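How does a light bulb wear out?

An old-style bulb has a thin coil of wire inside it, called the filament. The filament is made of a metal called tungsten. Electricity heats it to more than 2000 degrees Celsius, and it glows.

Tiny bits of tungsten leave the hot wire all the time. The wire gets thinner. One day it snaps and the light goes out.

A 60 watt bulb uses more electricity each second than a 40 watt bulb. An LED lamp has no filament and needs far less.

Page updated 21/04/2015

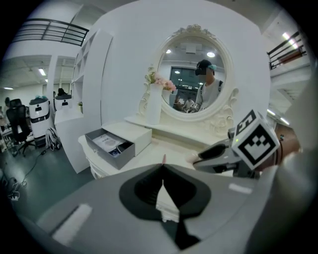
White dressing table with a curved front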